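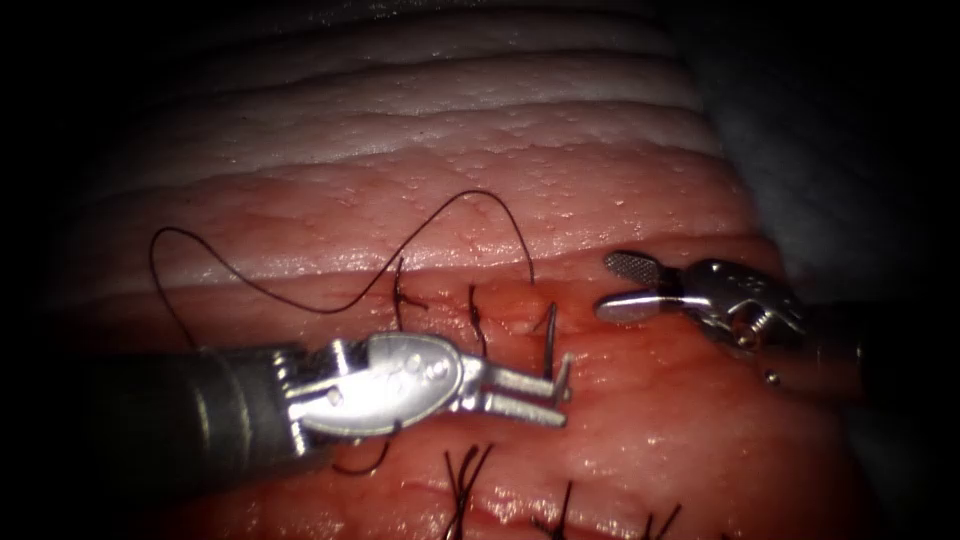 Most of my trouble with interrupted stitches comes down to the angle at which the needle meets the material. A curved needle wants to follow its own arc. If it goes in flat, it travels just under the surface, comes out early and takes a shallow bite that tears when the knot is pulled down. I have been trying to bring it in as near to upright as I can and then let the curve do the turning. The needle over the incision is held close to vertical, point up, with the earlier stitches off to the left, and I would be content to start every bite from there.

The pads are a separate matter. I bought two from Prestico in September and have kept notes on both. A plain flat pad is fine for spacing, but it teaches very little about depth, and the edges of the cut stay level whatever you do to them. A pad with ridges is more awkward. The groove between two folds hides the bottom of the wound, and the folds roll inwards if the bites on either side are unequal. Marcelino Campos, who taught me to tie in the first place, thinks the ridges are a gimmick. I disagree, having seen what they did to my first 89 stitches.

My current routine is as follows. Bite depth and distance from the edge are kept equal, and the second side is taken as its own pass if there is any doubt. The first throw is laid flat and only then tightened, until the edges touch and no further. Over-tightening puckers the pad, and the mark stays. Tails are left long enough to find again - I used to cut them so short that the knot slipped when the next stitch took up the load. 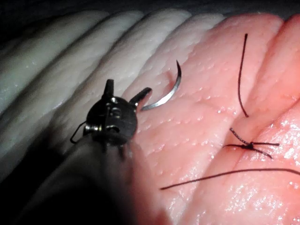
Tied knot on the groove, tails splayed, with the curved needle close by.

Braided thread is more forgiving here than the smooth sort I started with. It holds its first throw while you prepare the second. The drawback is drag, and on a soft pad it can saw at the hole if pulled through quickly.

I am at stitch 111 of a planned 200, and will go back to the flat pad on Friday to see whether the spacing has suffered. The Calvo pad that several people have recommended is still out of stock.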